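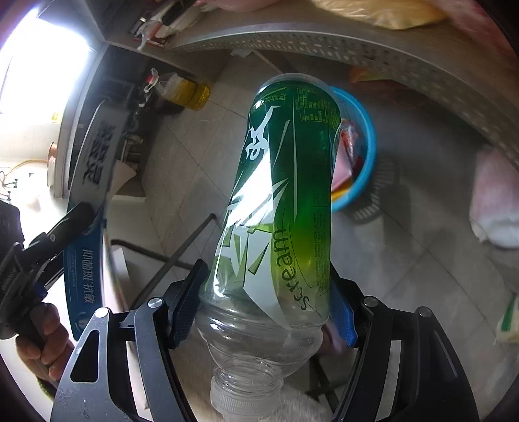
Photo: wrist camera, right-hand gripper. Vadley workshop notes.

The fault showed up on a Thursday as a bottle that would not stay where the log said it was. The log had the jaws closed, width constant, force nominal. The video had the bottle rotating a few degrees and then sliding toward the cap end. Both came from the same tool over the same two seconds, so one of them was wrong, and video of a sliding bottle is hard to argue with.

Some background on the setup. We record two-handed household tasks with a pair of hand-held grippers, each with its own camera, and train on the results. The task set is called Warkcombe and covers picking up, sorting and throwing away ordinary packaging. An operator holds one gripper in each hand. The jaws are a parallel linkage with textured pads at the contact points, and jaw width comes from an encoder on the drive side of the linkage. We do not measure width at the pads. That matters later.

The Warkcombe set had 1,107 clips when I stopped recording. I sorted them by object and looked at disagreement between encoder width and the width estimated from video. Boxes were fine. Flat bags were noisy but centered on zero. Bottles with a glossy sleeve label were bad, and empty ones were worse than full ones.

My first guess was the pads. Shrink sleeves are slick, and an empty bottle gives way when squeezed, so the contact patch moves. I swapped in a fresh set from the same batch and repeated the pick 10 times on one empty bottle. No change. I cleaned the pads with alcohol and ran it again. No change. That used up a morning.

The second guess was the force estimate, which is motor current through a filter. I pulled the raw current and found nothing the filter was hiding.

The third guess was the right one. With the tool clamped in the bench vise and the drive locked, I could move one jaw tip by hand and feel a click. The encoder did not register it. The bore at one of the pivot pins had worn oval, and all of the play was downstream of the encoder. A rigid box preloads the joint in one direction and the slop never appears. A soft bottle pushes back weakly and unevenly, so the joint floats between the two ends of the play and the pad rocks with it.

The service sheet says to check the pins at 1,200 cycles. The counter on this gripper read 800. The interval was copied from the older Nusdale jaws, which have a bushing at that joint. Ours run the pin straight in the arm. I wrote the sheet, so the copying is mine.

Two things made it worse than a worn hole. The startup self-test closes the jaws on nothing and compares encoder to command, a check that cannot see play past the encoder. And the drop detector uses the same signal. If the bottle leaves the jaws and the drive holds position, the detector reports a good grasp. With a plastic bottle the cost is a bad training clip. We had planned to put glass jars in the next set, held over a tile floor next to somebody's feet. Those are on hold.

Changes so far:

Pins and arms replaced on both grippers, with a bushing added at the worn joint.
Inspection interval cut in half until there is wear data.
Self-test now closes on a steel gauge block, then on a foam one, and compares the two.
Bottle clips from the affected tool marked as suspect and kept out of training.

The drop detector is still open. Nnaji, our labeling tool, can flag slip from video after the fact, but it is too slow to run while recording. A thin force sensor behind each pad would do it, at the price of another cable through the linkage. I have one on order and will post the numbers when it is fitted.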